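用了三个月的 Imon 马用磨蹄锉和蹄部护理套装

我家养两匹马，一匹骟马十七岁，一匹母马九岁，都不钉掌，平时放在草场上，冬天夜里进圈。修蹄师每六到七周来一次，中间的小修小补我自己做。去年冬天换掉了用了好多年的旧锉刀，买了 Imon 的蹄部护理套装，用到现在三个月出头，写一下使用情况，给也在考虑的人参考。

套装里有什么

一把双面锉，一面粗齿一面细齿；一把抠蹄钩，带硬毛刷；一把弯头蹄刀，右手用；一瓶蹄油，一罐蹄叉膏；还有一个帆布卷袋。我买的时候是918元，没有赶上活动。单买锉刀和蹄刀加起来也要这个价钱的一大半，所以油和膏算是搭着买的。

Werow 也有类似的套装，便宜一些，但是没有细齿面，抠蹄钩是塑料柄。我以前用过他们的抠蹄钩，柄在低温下断过一次，所以这次没有考虑。

锉刀

先说锉刀，套装里最值钱的就是它。粗齿面下料快，刚拿到手的头两次要收着点力气，我第一次给骟马修左前蹄的时候，蹄尖磨得比预想的多，幸好没有磨过头。习惯以后，一只蹄的边缘倒角两三分钟能做完。细齿面用来收尾，磨完以后蹄壁边缘摸着是顺的，没有毛刺。

锉刀比我旧的那把重，长度也长一点。手小的人连续做四只蹄会累，我一般做完前面两只歇一会儿再做后面两只。手柄是另外套上去的，出厂时套得不太紧，用了一周开始松，我取下来重新敲了一次，之后没有再松过。说明书里没有提这件事。

三个月下来，粗齿面中段有一点钝，两头还很利。旧锉刀同样的频率大概也是这个程度，所以在耐用上我没有看出明显差别。用完要刷干净，齿缝里的蹄屑留着过夜会吸潮，第二天能看到浅浅的锈点。我现在用完拿铜丝刷顺着齿的方向刷几下，再抹一层薄油收进卷袋。

蹄刀

蹄刀出厂的刃口一般，切蹄叉边上松掉的碎皮可以，切硬的蹄底很费劲。我自己用圆棒磨石开了一遍刃，情况好很多。如果你没有磨刀的习惯，这一把买回来可能会失望。弯头的弧度比较小，清理蹄叉侧沟刚好能伸进去，母马的蹄子窄，用着也没有问题。

只有右手款。左手用的人要另外买，客服说以后会出，没有给时间。

刀柄是木头的，没有上厚漆，沾了水以后会有点发涩，我觉得这样反而抓得稳。也有人不喜欢，可以自己缠一层布胶带。

抠蹄钩

钩子的尖端角度合适，抠石子和压实的泥都很利索。刷毛很硬，头一个月我觉得偏硬，现在软下来一些，正好。草场门口那一段是碎石路，每天进圈前都要抠一遍，这三个月它是整套里用得最多的一件，没有变形，刷毛掉了几根。

挂孔打得太小，穿不进我圈门上的挂钩，我用电钻扩了一下。

蹄油

这一项我有保留。蹄油的气味很重，像松焦油，涂完手上要洗两遍。涂上去亮，蹄壁看起来很好看，但是第二天走过湿草以后就看不出来了。瓶盖里带刷子，刷头偏小，涂一只蹄要蘸好几次。

我不认为涂油能改善蹄壁的质量。骟马的右后蹄有一条浅的竖裂，修蹄师来看过，说主要靠修形和控制湿度，油可涂可不涂。三个月里裂纹没有往上走，这段时间喂的料和修蹄间隔也都做了调整，所以没法说是油起了作用。天气特别干的时候我会每周涂一次，雨多的时候不涂。

蹄叉膏

膏比油实用。母马每年冬天蹄叉都会有一点发黑发软，有味道，今年一月也是这样。我的做法是先抠干净，用清水刷，晾干，再用棉花蘸膏塞进中沟，隔天换一次。换到第二周味道没有了，又过了一段时间，中沟能看到比较结实的新组织。以前我用 Rekar 的喷剂，效果差不多，喷剂快，膏能在沟里待得久一点。

膏在低温下会变硬，冬天早上挖不动，要先放在口袋里焐一会儿。一罐净含量80克，只管两只前蹄的话能用一个多月，四只蹄都用就要早早备下一罐。单买的价格我觉得偏高。

要说清楚的是，如果蹄叉已经烂得深，马一碰就躲，或者走路不对，先请兽医或者修蹄师，不要自己塞膏拖着。

卷袋

帆布卷袋的缝线还可以，两根绑带有一根用了一个月脱线，自己缝回去了。放锉刀的那一格偏窄，套上手柄以后插进去要使点劲，锉齿把内衬刮出了一道口子。如果厂家在这一格里加一层皮或者厚一点的料子，就不会有这个问题。

袋子没有防水层。我有一回把它放在圈外的草垛上，夜里下雨，第二天里面的东西全要拿出来擦。这怪我自己，不过其他牌子的卷袋有带涂层的，Yousafzai 的那款我在邻场见过，淋了雨里面是干的，价格要高不少。

售后

绑带脱线的时候我给客服发过消息，两天后回复，说可以寄回去换。来回运费一方一半，运费要20元，我嫌麻烦就没有寄。态度没有问题，回复速度一般。

清洁和存放

锉刀和蹄刀都怕潮。我的做法是用完马上刷，擦干，薄油，卷起来放进屋里的柜子，不留在马圈。抠蹄钩随便一些，冲水以后挂着就行。蹄油瓶子要立着放，盖子拧紧了横放还是会渗，渗出来的油把卷袋底部染了一块，洗不掉。

适合谁

马不钉掌，有修蹄师定期来，自己只做中间维护的，这套够用。没有学过修蹄的，先跟着修蹄师学几次再动锉刀，蹄子磨多了要很久才能长回来。只需要每天抠蹄的，单买抠蹄钩就可以，没有必要买全套。已经有好锉刀的，也没有必要为了油和膏买它。

钉掌的马用不上粗齿面，蹄刀也很少能用到，买这套不划算。

优点

锉刀下料快，细齿面收尾干净；抠蹄钩结实；蹄叉膏有用。

缺点

锉刀手柄出厂偏松；蹄刀要自己开刃，只有右手款；蹄油气味重，容易渗漏；卷袋放锉刀的那一格太窄，绑带缝得不牢。

总的来看，我给中等偏上的评价。锉刀磨钝以后我会再买同一款，单买，蹄油不会再买了。膏用完以后可能换回喷剂，也可能继续用，要看下个冬天的价格。

补充一点，有人留言问细齿面能不能用来修驴的蹄子。我没有养驴，没有试过。驴蹄比马蹄立，壁也厚，最好问给驴修过蹄的人。还有人问能不能用在小矮马上，锉刀的长度对矮马来说偏长，蹲着操作不方便，可以看看短一号的锉刀，这个牌子目前没有。 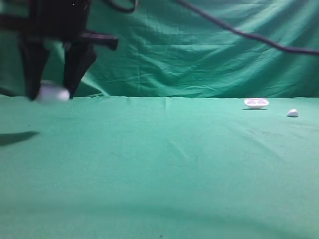
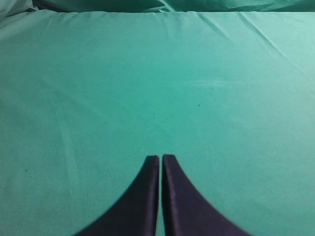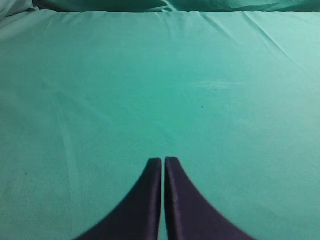 三张图均摄于同一处，绿色台面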